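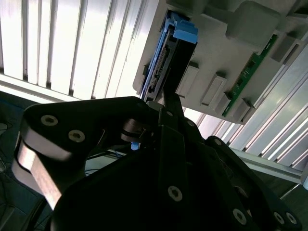 Llevaba meses con los discos llenos y en noviembre me puse por fin con los ordenadores viejos. La idea era sacar lo útil, juntar las copias de seguridad en un solo sitio y llevar lo demás al punto limpio.

Empecé por los discos. Los que van en soporte de plástico azul no necesitan destornillador, así que los dejé apartados con una etiqueta. En uno de 500 GB encontré 3.569 fotos que daba por perdidas. Las copié a la carpeta Grarden, que es como llamo al archivo de casa.

Después miré la memoria y el procesador.

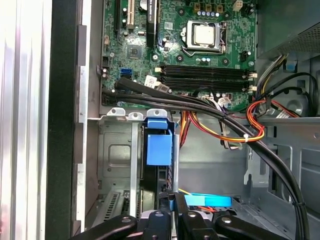 El procesador en su zócalo y las ranuras de memoria vacías.

La memoria la compraré de segunda mano en Prasero, donde piden hasta 90 euros según la capacidad. Me parece caro para una placa de esta edad, pero sale mejor que un equipo nuevo. La pila de botón también la cambiaré.

De los cables no he tocado nada todavía. Antes quiero apuntar dónde va cada uno.

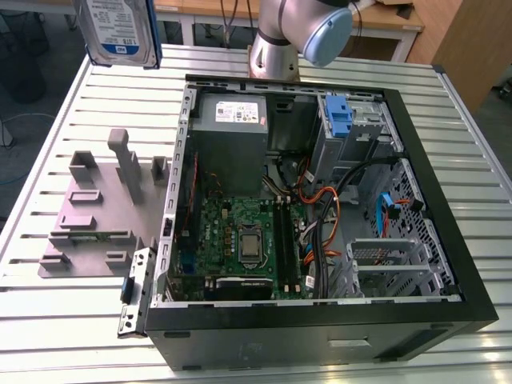

Lo que queda por hacer

Limpiar el polvo, poner la memoria y probar el arranque. Si funciona, instalaré el sistema en un disco pequeño y dejaré el grande para las copias.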